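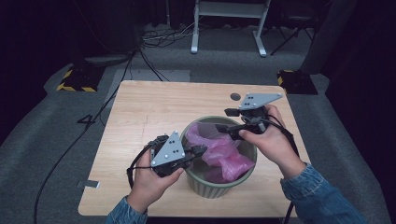 The Flendura Pai Office Chair, After a Winter and a Half of Sitting

By the Enatus Home desk
13 January 2018
5 min read
1,191 shares

I did not want a new chair. I wanted my old chair to stop sinking. It would start the morning at a normal height and by lunch my chin would be level with the keyboard, and I'd pump the lever, rise up like a dentist's patient, and start the trip down again. I put up with this for longer than I'd like to say. Then in August the lever came off in my hand and the matter was settled.

The Flendura Pai is what I bought instead. Flendura calls it a "seating companion." It is a chair. It has a mesh back, a padded seat, arms that go up and down and in and out, and a headrest sold separately, so I don't have one and can't tell you how my head would have felt.

Assembly first, as you will be doing it before you do any sitting. The box is tall, heavy and shaped so that there is no good way to get it up a flight of stairs. The instructions are drawings only. They feature a small bald person with no face who is delighted by everything, including the step where you hold the back upright with one knee while starting a bolt from underneath. The bolts are all the same length except for the ones that aren't, and those are in the same bag. I got the arms on backward, which makes them point at the wall behind you, and had to undo them. Call it an evening. The tool in the box is better than most, with a real handle, and I've kept it in the kitchen drawer and used it on other things.

Once it's together the Pai feels solid. It doesn't creak when you lean back. My last chair creaked so much that people on phone calls asked if I was on a boat.

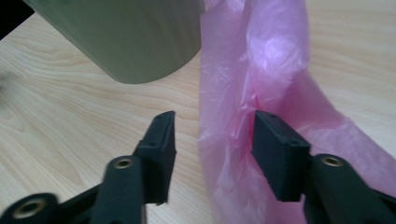
The seat is firm, and for the first week I thought it was too firm. I'd get up after an hour feeling as if I'd been to a ball game. Flendura gives you 100 days to send it back, and I spent the early ones keeping the cardboard, flattened behind the couch, as a kind of threat. Somewhere in the second or third week I stopped noticing the seat at all, which I think is as much as a seat can hope for. The cardboard went out with the recycling. I have since spilled coffee on the padding twice. It wipes off if you catch it quickly and leaves a faint map if you don't.

The mesh back gets most of the attention in the ads, where it's shown with blue arrows of air rushing through it. I can't report any rushing. It is cooler than foam in warm weather, and in January it is also cooler than foam, and I've taken to hanging a sweater over it. The lumbar support slides up and down on a track. The track has clicks, and the click I need falls between two of the clicks it has. If you're taller or shorter than me you may land right on one. I envy you.

There are three levers under the seat and I'd like to speak to whoever arranged them. One is height, one is tilt, and one slides the seat forward and back. They're identical in shape and set close together on the right side, so every adjustment is a small act of faith. I've gone for a little more height and been thrown backward like a man in a space capsule. You do learn them in time. Guests don't, and the guest in my office chair during the holidays was so alarmed that he finished his pie standing up.

The casters deserve some praise. They roll well on bare floor and well enough on a thin rug, and they don't pick up hair the way cheap ones do. On thick carpet you'll be rowing. If your floor slopes, and mine does, be warned that the Pai is a free-rolling chair with no brake. Let go of the desk to stretch and you drift slowly toward the window. I've come to see it as a scheduled break.

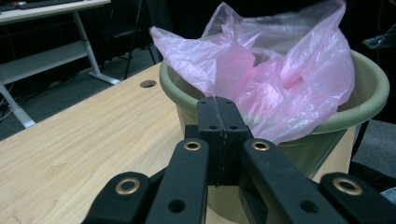
Color is where Flendura gets ambitious. The Pai comes in black, a gray that is black in a brighter room, an orange I can only picture in a juice bar, and something called Quiet Meadow. I chose Quiet Meadow off a screen, expecting a soft mossy shade, the sort you'd find on a good sofa. What arrived belongs to the same family as the sage-green plastic bucket up there on the pale tabletop. I'd be lying if I said I minded, and that green does sit nicely next to light wood. But "Quiet Meadow" sets a mood, and "Bucket" would have been fairer to the shopper. Order the fabric sample. It's free, it comes in the mail, and it will save you from a small talk with yourself.

A word on customer service, which I needed once. One of the arm pads came loose in the fall and began to spin when I leaned on it. I wrote to Flendura and got an automatic reply thanking me for my excitement. A second message, from a human or something trained by one, asked for a photo of the arm "in its natural position." I sent one. A new pad came in a padded envelope with two screws and no note. It has stayed put. That's a better result than I've had from companies charging far more, one of which, Dikimness, once mailed me a coupon for the chair I was complaining about.

On that subject, I did try the big Dikimness model in a showroom before buying this one. It's lovely. It costs $4,000. I sat in it for a good long while, and the salesman let me, and it was very much like sitting in a chair.

The Pai carries a warranty on the frame and a much shorter one on anything you might touch. Read the page before you buy. The gas lift, which is the part that failed on my old one, is covered, and so far mine has stayed where I leave it. I check each morning against a pencil mark on the wall. My chin is still well above the keyboard.

Buy it if you sit for a living, have a level floor and can put up with the levers. Skip it if you want something soft, or if you share a desk with somebody who likes to fiddle. And put the arms on facing front.

16 comments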